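Prevstead study, site coordination meeting
Minutes, April

Present: Ya-wen Cheung (chair), Najwa Yammine, Karthik Wanigasekara, Tharushi Wijesinghe
Apologies: Eglė Luik

1. Previous minutes
Approved with one correction. The Utudell site opened with 4 screening slots a week, as stated in its activation letter.

2. Enrollment
Najwa reported 58 patients randomized. Two sites have yet to enroll anyone. Weerasinghe has asked to keep its site open through the summer and will send a revised forecast.

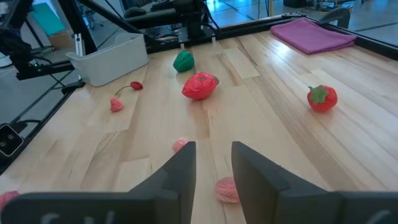 Karthik asked whether the washout period for prior kinase inhibitors was slowing referrals. Najwa said three sites had raised it. Agreed to put the question to the medical monitor before drafting any amendment.

3. Safety
No new serious events since the last call. One grade 3 rash is still being followed — the patient remains on a reduced dose. Tharushi will confirm that the narrative has gone to Narnance.

4. Data cleaning
Open queries stand at 1071, mostly missing lab units and concomitant medication dates. Sites will get a reminder with a 15-day deadline.
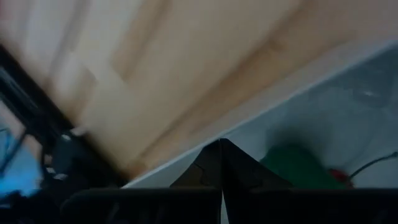
Scan uploads for central review are behind at Utudell. Eglė to call the imaging coordinator there.

5. Drug supply
Bottle labels for the second lot are approved. Shipment waits on the temperature log.

Actions
Najwa: washout question to medical monitor
Tharushi: rash narrative
Karthik: query reminder to sites
Eglė: Utudell scans

Meeting closed at 3:40 p.m.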